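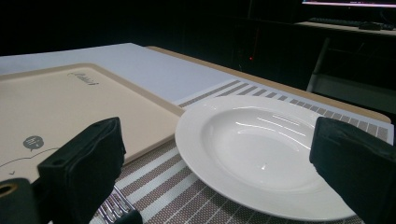

Table Setting as a Sequence of Placements: Order, Spacing and Rework

Project report, second-year course in Domestic Work and Layout
Gifty Akpalu and Kilian Grabner

1. Purpose

The project examined how the order in which items are placed on a dining table affects the number of corrections needed before the setting is finished. A correction is any movement of an item after it has been put down. The setting under study is a small one: a placemat, a soup plate, a fork, a spoon and a serving tray that shares the table with the placemat.

Instructions for setting a table normally give the final layout only. They state where the fork goes and how far the plate sits from the edge of the table, and leave the order to the reader. We wanted to know whether the order matters enough to be written down.

2. Background

The soup plate was chosen as the central item for two reasons. It is wide for the amount of food it holds, so a large part of the placemat is taken up by rim. It is also easy to put down slightly off center, as the eye follows the bowl and the hand follows the rim.

The fork is not needed for soup. It was kept in the setting because a soup plate is often used for pasta, and because a flat, narrow item behaves differently from a round one when something next to it is moved.

The tray is the least fixed item. Most layout guides leave it out. In student housing it tends to stay on the table through the meal and takes up the space where the second placemat would otherwise go.

3. Method

All work was done at a white-topped table in the shared kitchen at Lanley during June. Each trial began with the table clear and the items stacked on the counter to the left of the sink. The person setting the table followed one of 2 orders:

Order A: placemat, soup plate, fork, spoon, tray.
Order B: tray, placemat, fork, spoon, soup plate.

We completed 100 trials, divided equally between the orders. Orders were alternated so that practice would not favor one of them. One of us set the table while the other recorded corrections on a sheet, and we changed places after each block of trials.

The target layout was marked once on a paper template. The template was laid over the table before the session and then removed. A setting was accepted when the plate stood centered on the placemat, the cutlery lay parallel to the short sides of the placemat, and the tray did not touch the placemat.

Movements were recorded under four headings: lift, carry, place and correct. A slide of the plate without lifting it was entered as a correction. Turning the plate in place was not, as the plate is round and the result is the same.

4. Results

A total of 649 movements were recorded over all trials. Order B needed fewer corrections than Order A. The difference came almost entirely from the tray.

In Order A the tray was put down last, into whatever space remained. When that space was too narrow, the placemat had to be shifted with the plate and cutlery already on it. The plate moved with the mat in most cases, but the cutlery turned slightly and had to be straightened. One late correction therefore produced two or three more.

In Order B the tray was put down first and the placemat was placed against the space it left. Corrections to the placemat were made while it was still bare, and these were quick.

Order B had one weakness. With the fork and spoon already in position, the soup plate had to be lowered between them. The rim passed close to the fork on the way down, and in 14 trials it touched the handle and pushed it out of line. This did not happen in Order A, where the plate was down before the cutlery.

5. Observations on the items

Placemat. A striped weave was useful when judging the angle of the mat, since a stripe can be compared with the edge of the table. It was less useful for the cutlery. When the stripes and the fork were not parallel, both of us tended to line up the fork with the stripes and then had to correct it.

Soup plate. Glossy glaze made the center of the bowl hard to judge under the ceiling light, because the reflections moved as the head moved. We got better results by looking at the width of placemat showing on each side of the rim. Where the rim has a textured band, the band should be ignored for this purpose.

Fork. The fork was the item most often corrected in both orders. It weighs little and the weave of the mat does not hold it.

Tray. Rounded corners make it hard to tell whether a tray is square to the table. The straight part of the long side should be used. Printed drawings or lettering set at a slant also mislead the eye, and Grabner twice turned the tray to match the print.

6. A combined order

After the main trials we tried a third order, which we had not planned: tray, placemat, soup plate, fork, spoon. It keeps the early placement of the tray and avoids lowering the plate between the cutlery. We ran it only in the last session and did not record enough trials to compare it properly. Our impression is that it is better than either of the others. The figures from that session are not included in the totals above.

7. Limits

Only two people set the table, and both knew the purpose of the study. The recorder's position across the table made small corrections to the near side of the placemat difficult to see, and some were probably missed. All trials used one place setting. With several places at one table the tray may matter less, and the spacing between placemats more.

We did not measure time. Akpalu suggested it at the start, but the person recording could not run a timer and fill in the sheet at once. A repeat of the work should use a third person for this and should take the combined order as one of its main conditions.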